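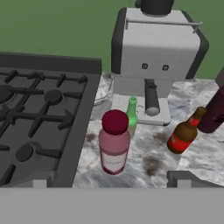 Gas stovetop and marble counter, kitchen render

Re: Cludetura 100 file limit, and the sync that never finishes

Hi all,

Flor, thanks for writing this up, you saved me a whole evening. I've been fighting the same thing on our office server since we moved off Gosselin, and I think I can answer at least half of it.

Flor Londoño wrote:
> We sync a shared folder from Moren to two laptops with Cludetura.
> The first pass goes fine, then it stops at 100 files and says
> "queue full, waiting". If I restart the client it does another
> 100 and stops again. The folder has 1269 files in it so you can
> imagine how my morning went. Is this a license thing or a setting?
> Also, the log is filling up with "stale handle" lines and I can't
> tell if those matter.

It's a setting! The client ships with a batch size of 100, and it's supposed to empty the queue and start the next batch by itself. What stops it is the "confirm before overwrite" box on the Transfers tab. If that's checked and the client is running minimized, the confirm window opens behind everything else (or, on my machine, on a monitor I unplugged last year) and the whole queue sits there waiting for you to click OK. Uncheck it, or switch it to "keep newer", and restart the client one last time.

If you go with "keep newer", please check the clocks on both laptops first. One of mine was off by a few minutes and it happily put an old price list on top of the new one. I got it back from the versions folder, but I wasn't laughing at the time.

You can raise the batch size too. It's in the config file, the line called queue_max, and you have to stop the service before you edit it or it writes the old number right back when it closes. I tried 2471 because that was everything I had in the folder and I figured why not do it in one go. Well, the memory use went through the roof and the old desktop in the back office just about gave up. I put it back down to 500 and it's been happy there ever since.

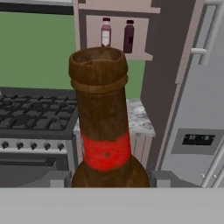
Brown glass bottle with a red label band, close up

The stale handle lines are a different story. As far as I can tell they show up when a file gets renamed on the server while the client still has it on its list. It logs the complaint, drops the entry and picks the file up under the new name on the next scan. I had 71 of them in one log and went through every single one by hand (yes, I have regrets), and every file was there on both sides with the right size. So I'd leave them alone unless the same path keeps coming back over and over. If it does, look at the name. Mine that kept repeating had a trailing space, which Moren is fine with and Windows really isn't.

Nesrin Güler asked in the other thread whether the Ceven plugin gets around all this. I ran it for a couple of weeks and I like it, the progress display is so much nicer and you can pause one folder without pausing the rest. But it uses the same queue underneath, so the confirm box will get you there too. It also ignores queue_max completely and uses its own number, and I haven't found where that one lives. If anybody has, please post it, I'd love to know.

One more thing, Flor. You said two laptops. Are they both set as "master"? Mine were, thanks to me clicking through the installer too fast, and they kept handing the same files back and forth to each other all night. The setting is under Roles and only one machine should have it. You can change it without reinstalling, but let the current sync finish before you do.

I'm on the version from last July, by the way, so if your menus look different that could be why. I keep meaning to upgrade, but it works now and I'm a bit scared to touch it.

If unchecking the box doesn't do it, send the last page or so of the log and I'll compare it with mine. Please leave out the part with the server address, the list archive is public.

Good luck, and let us know how it goes!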